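스피노자를 읽은 여섯 달, 그리고 아직 모르는 것들

지난번 글에서 저는 스피노자의 "에티카"를 다 읽으면 감상을 쓰겠다고 약속했습니다. 다 읽지 못했습니다. 3부의 끝까지 읽었고, 4부는 서문만 두 번 읽었습니다. 그래도 약속한 때가 지났기 때문에 지금까지 생각한 것을 적어 보려고 합니다.

먼저 말씀드릴 것이 있습니다. 저는 철학을 전공한 사람이 아니고, 한국어도 어른이 된 다음에 배웠습니다. 그래서 어떤 단어는 제가 잘못 이해했을 가능성이 있습니다. 틀린 부분을 발견하시면 댓글로 가르쳐 주십시오. 지난번에 "정념"과 "정동"의 차이를 설명해 주신 분께 다시 감사드립니다. 그 댓글을 공책에 옮겨 적었습니다.

제가 이 책을 시작한 이유는 조금 부끄럽습니다. 작년에 저는 화를 많이 냈습니다. 큰 소리를 지르는 화가 아니고, 속으로 오래 가지고 있는 화였습니다. 회사에서 들은 한마디를 저녁까지 생각하고, 밤에 누워서 대답을 만들었습니다. 그 대답을 실제로 말한 적은 한 번도 없습니다. 그때 독서 모임의 시오네드 이판스 씨가 이 책을 권했습니다. 저는 화를 참는 방법이 쓰여 있는 책이라고 생각하고 빌렸습니다. 첫 쪽을 펴니까 "자기 원인"의 정의가 나왔습니다. 그날은 한 쪽만 읽고 덮었습니다.

읽는 방법에 대하여

저는 한국어 번역본과 영어 번역본을 같이 놓고 읽었습니다. 느린 방법입니다. 한국어로 정리 하나를 읽고, 영어로 같은 정리를 읽고, 두 문장이 다르게 느껴지면 공책에 표시했습니다. 지금 공책은 82쪽까지 찼습니다. 그중에 절반은 단어의 뜻이고, 나머지는 질문입니다. 대답은 아주 적습니다.

보통은 저녁을 먹기 전에 부엌에서 읽습니다. 집에서 가장 밝은 곳이 부엌이기 때문입니다. 방에는 책상이 있지만 거기에 앉으면 회사 일이 생각나서 좋지 않습니다. 한 번에 정리 두 개를 넘기지 않는 것이 저의 규칙입니다. 욕심을 내서 여섯 개를 읽은 날이 있었는데, 다음 날 하나도 기억하지 못했습니다.
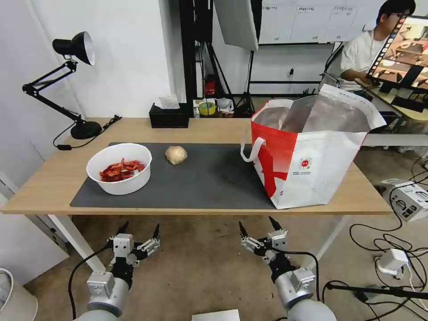 이 책은 기하학처럼 쓰여 있습니다. 정의가 있고, 공리가 있고, 정리와 증명이 있습니다. 증명 안에는 "1부 정리 15에 의하여" 같은 말이 계속 나오기 때문에 앞으로 자꾸 돌아가야 합니다. 처음에는 이것이 정말 싫었습니다. 소설은 앞으로만 가면 되는데 이 책은 계단을 올라갔다가 다시 내려오는 것 같았습니다. 그런데 3부에 와서는 돌아가는 일이 조금 좋아졌습니다. 전에 이해하지 못한 문장을 다시 만나면, 문장은 그대로인데 제가 가진 질문이 달라져 있었습니다.

독서 모임에서 유네스 파우지 씨는 저와 반대로 읽습니다. 그는 증명을 모두 건너뛰고 "주석"만 읽는다고 합니다. 주석에는 스피노자가 좀 더 사람처럼 말하는 부분이 많습니다. 저는 그 방법이 나쁘다고 생각했지만, 막힐 때 몇 번 따라 해 보니까 도움이 되었습니다. 주석을 먼저 읽고 증명으로 돌아오면 무엇을 증명하려고 하는지 알고 들어가게 됩니다. 그에게는 아직 이 말을 하지 않았습니다. 이 글을 읽으면 알게 되겠지요.

슬픔은 더 작은 완전성으로 가는 것

3부에서 제가 가장 오래 머문 부분은 감정의 정의입니다. 스피노자는 기쁨을 더 작은 완전성에서 더 큰 완전성으로 옮겨 가는 것이라고 하고, 슬픔은 그 반대라고 합니다. 그리고 미움은 외부 원인의 관념을 동반하는 슬픔입니다. 이 문장을 처음 읽었을 때 저는 너무 차갑다고 느꼈습니다. 사람이 누구를 미워하는 일을 이렇게 짧게 쓸 수 있습니까?

그런데 며칠 동안 이 문장을 가지고 다니니까 다른 것이 보였습니다. 미움이 슬픔의 한 종류라면, 제가 작년에 가지고 있던 화도 슬픔이었다는 말이 됩니다. 저는 제가 강해서 화를 낸다고 생각했습니다. 스피노자의 말로 하면 저는 그때 약해지고 있었습니다. 인정하고 싶지 않았지만, 밤에 잠을 못 자고 아침에 힘이 없었던 것을 생각하면 반대할 말이 별로 없습니다.

여기에서 "완전성"이라는 단어가 어렵습니다. 저의 모국어에서 이 단어는 흠이 없다는 뜻이 강합니다. 그래서 더 완전해진다는 말이 더 착해진다는 말처럼 들렸습니다. 모임에서 나비드 멩갈 씨가 이 단어를 "할 수 있는 힘"으로 바꾸어 읽어 보라고 했습니다. 그렇게 읽으면 기쁨은 할 수 있는 힘이 커지는 것입니다. 이것이 정확한지 저는 모릅니다. 하지만 그렇게 바꾼 다음에 3부가 훨씬 잘 읽혔습니다.
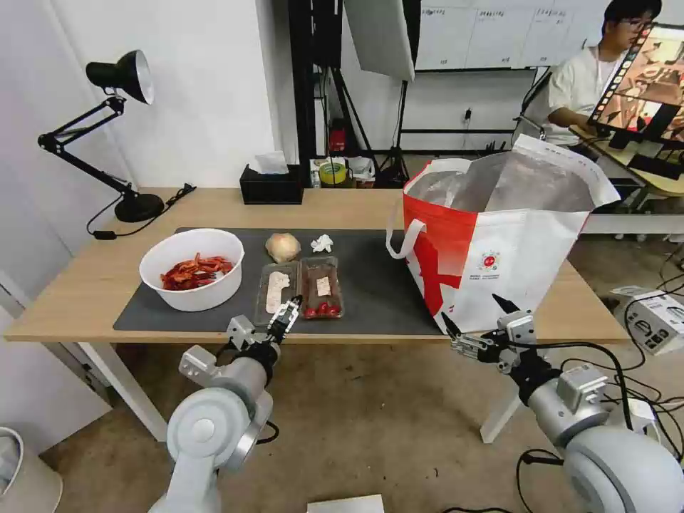

참는 것과 이해하는 것

저는 이 책을 읽기 전에 스토아 철학자들의 책을 조금 읽었습니다. 에픽테토스의 짧은 책은 모두 읽었고, 세네카의 편지는 고른 것만 읽었습니다. 그 책들에서 저는 "나에게 달린 것과 달리지 않은 것을 나누라"는 가르침을 배웠습니다. 좋은 가르침이고 지금도 좋아합니다. 그러나 저는 그것을 잘못 사용했습니다. 화가 나면 "이것은 나에게 달린 것이 아니다"라고 속으로 말하고, 그 말로 뚜껑을 닫았습니다. 뚜껑 밑에서 화는 그대로 있었습니다.

스피노자는 5부의 서문에서 스토아 철학자들이 감정을 절대적으로 지배할 수 있다고 생각했다고 비판합니다. (5부는 아직 읽지 않았지만 서문은 시오네드 씨가 읽어 주었습니다.) 그는 감정을 다른 감정으로만 이길 수 있다고 합니다. 이 내용은 4부에 있습니다. 명령으로는 안 된다는 것입니다. 제가 저에게 "화내지 마라"라고 명령할 때 왜 효과가 없었는지 조금 설명이 됩니다.

물론 저는 스토아 철학에 대해서도 공평해야 합니다. 브란웬 루독 씨는 제 말을 듣고, 세네카도 화를 단순히 누르라고 하지 않았다고 했습니다. 화가 처음 올라올 때 시간을 두고, 그 판단이 맞는지 보라고 했다는 것입니다. 저는 집에 와서 다시 찾아보았고, 그녀의 말이 맞았습니다. 그러니까 두 철학의 거리는 제가 생각한 것보다 가까울 수도 있습니다. 이 문제는 4부를 읽은 뒤에 다시 쓰고 싶습니다.

아직 모르는 것

자유에 대한 문제가 가장 큽니다. 모든 것이 원인에 의하여 정해져 있다면, 제가 이 책을 읽고 나아지는 것도 정해진 일입니까? 그러면 노력한다는 말은 무슨 뜻입니까? 모임에서 이 질문을 했더니 한 시간 동안 이야기가 끝나지 않았고, 찻집이 문을 닫아서 길에서 조금 더 말했습니다. 저는 그날 이야기를 반만 따라갔습니다. 여러 사람이 빨리 말하면 아직도 한국어가 어렵습니다.

또 하나는 연민입니다. 스피노자는 이성의 인도에 따라 사는 사람에게 연민은 그 자체로 나쁘고 쓸모가 없다고 합니다. 이 문장은 4부를 넘겨 보다가 우연히 보았고, 마음이 불편했습니다. 저는 연민이 많은 어머니에게서 자랐습니다. 어머니가 이웃을 도와준 것은 어떤 증명을 읽었기 때문이 아닙니다. 제가 문장을 앞뒤 없이 읽어서 오해했을 수도 있으니까, 그곳에 도착할 때까지 판단을 미루겠습니다.

어떤 분이 댓글에서 초보자에게 이 책을 추천하느냐고 물으셨습니다. 처음 읽는 철학책으로는 추천하지 않겠습니다. 그래도 꼭 읽고 싶으시면 1부의 부록을 먼저 읽어 보십시오. 증명이 없고 문장이 살아 있습니다. 그 다음에 3부의 서문을 읽고, 마음에 들면 그때 처음으로 돌아가시면 됩니다. 저도 누가 이 순서를 말해 주었으면 봄에 그렇게 고생하지 않았을 것입니다.

다음 글은 10월에 올리겠습니다. 4부를 끝내겠다고는 약속하지 않고, 정리 18까지 읽겠다고 약속합니다. 같이 읽고 싶은 분은 댓글에 남겨 주십시오.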